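Vainio Evening College
Home Organization, second block
Handout for November 6, 2024: Small containers and the cleared middle
Notes by Aleksi Turunen

Read this before the practical. Bring the course booklet, even if you have stopped believing it.

1. The claim we are testing

The Rudau method says that a work surface should be split into a "storing row" at the back and a "doing area" at the front. Things that hold other things go in the row. Whatever you are working on goes in the doing area, and it goes back at the end. The booklet says this works on any table, in any room, for anyone who can count to 2.

I have taught it since July and I have my doubts. The split itself is sensible and much older than Rudau. Cooks do it and so do people who mend clothes. My trouble is with the promise that a back row stays a back row. In my kitchen it lasts until the first bill arrives.

2. The back row

Start with what is open and what is closed. A dish is open: you see what is in it, and so does everyone who would like to put a rubber band there. A box with a drawer is closed, at least in theory. A cup is open but tall, so it gets the long things.

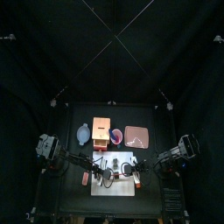 Figure 1. Light blue dish, wooden box with its red-fronted drawer pulled out, and a cup with a utensil leaning in it.

Look at the drawer. The booklet recommends small drawers because they "hide visual noise." An open drawer hides nothing, and it takes up more of the table than the same box with the drawer shut. If you plan a row that includes a drawer, measure it with the drawer out. Most students measure it shut and then find that the thing in front has to be moved every time.

Look also at the small teal thing below the cup. It has no container. Every table has one of these, and the booklet has no chapter on it. Decide before you start where such an item goes. "In the dish" is a fair answer if you accept that the dish will then be a junk dish.

3. The cleared middle

A sheet or mat marks out the doing area. I was rude about mats for years. I still think the Pliltgate mat in the materials list costs too much, and a plain sheet of card does the same work. A pale rectangle on a dark table does give you an edge, though, and with an edge you can say whether a thing is in or out.

In the next view, ask what is in and what is out. The dark block is on the white. The pink piece to the left is off it, and so is the orange item on the right. Are those two waiting to be used, or have they been put away? You can't tell by looking, and that is my objection to the "one glance" test on page 15. A glance gives you positions. It doesn't tell you what anyone meant by them. 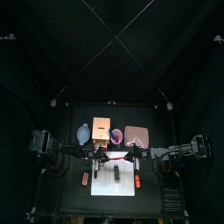
4. Soft things

Cloth is where the method gets thin. A block has a size. A cloth has several, depending on whether it is folded, rolled, stretched or dropped. The booklet gives it one line: "fold and store."

Eino Keskinen, who taught this course before me, used to have people pull a cloth out level and then say what shape it was. He got a different answer from each bench. A band pulled tight between two points will still have slack somewhere if the cloth is wider than the pull. In the view below, the two ends of the red cloth are held and the edge runs more or less straight, yet a fold hangs from the middle nearly to the table. Anything small standing nearby can disappear behind a fold like that, or get dragged along by it.

Practical points:
Clear small blocks away before you handle cloth, and put them back after.
Find the fold before you let go of either end.
Check for a frayed edge. A fuzzy cloth leaves bits on a pale surface.
Don't try to fold over the back row. Things leaning in cups do not like it.

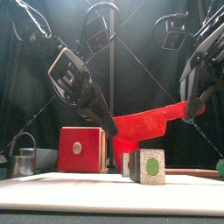 5. Leaning things and liquids

The booklet calls a cup "the natural home of the utensil." It is a home with a poor lock. A utensil longer than its cup leans, and the part that sticks out reaches over the neighbor's space. If the cup also has something in it, you now have a lever in a cup of something. I would keep the two jobs apart: one cup for tools, another for whatever you pour, with the second one away from paper.

Trays are better behaved. The pink tray at the right of the row is low, with rounded corners, and it sits beside the cup without getting in its way. My only complaint is that a flat tray looks empty from across the room even when it isn't, so people stack things on it.

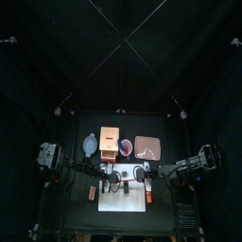

6. For the practical

Work in pairs. Set out a back row of four containers, one of them with a drawer and one of them a cup. Lay a sheet in front. Then do a real job on it, with cloth, for 15 minutes. Sewing on a button is fine.

Stop when the time is up and touch nothing. Write down which items are still in the row, which have come forward, and which you can't assign to either area. Repeat with the Cumis layout (containers at the left and right, none at the back), and write down the same things.

I expect the two layouts to come out nearly the same. The booklet expects otherwise. Hand in your sheets either way, with the drawer position noted at the start and at the end.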